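Subject: Re: handover demos, Clinolby bench
Date: 24 May 2024

> How many runs do you have so far, and are the failed ones kept in?

1,625, failures included and marked as such. We lost 9 to a full disk. The Grenenine copy should match by tonight.
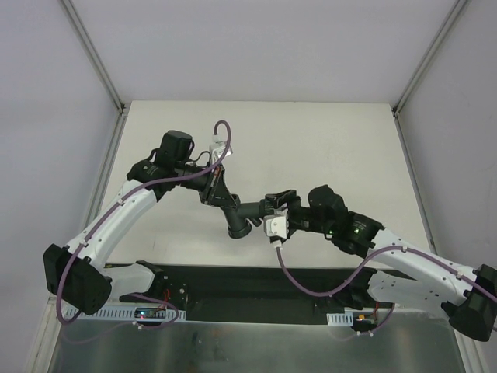 Handover runs start with the grippers touching over the middle of the table. Please keep the purple cables looped along the white links, as they are now, or the next 2 sets won't compare.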